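4.2 Gripper comparison in simulation
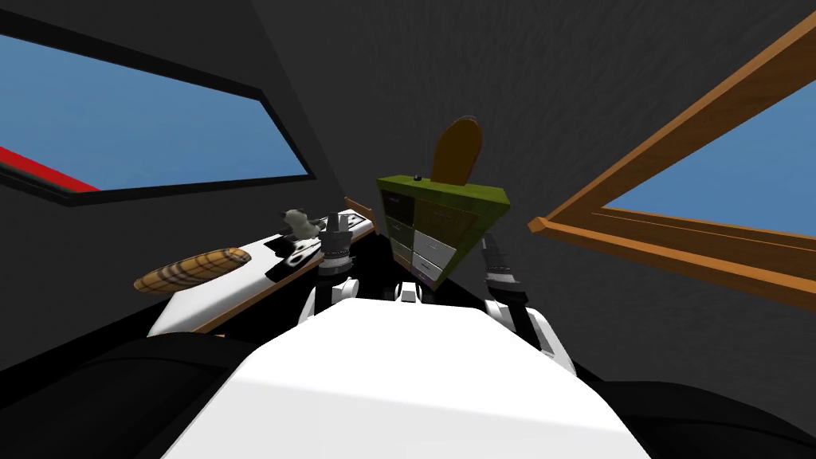
Both arms run the same controller, so only the gripper model changes between conditions. Flaro first, then Drukar. 100 trials per gripper per drawer, start poses jittered, seeds shared.

Figure 4. Simulated room with the two-arm robot facing the chest of drawers, both grippers raised.

Small handles are the hard part. Drukar fingers slip at steep approach angles — Flaro less so, but it closes slower. We dropped 13 trials where the arms collided before contact. Contact settings were tuned by S. Bahrami in January and not touched agian. Loaf pickups from the table are reported seperately in 4.3.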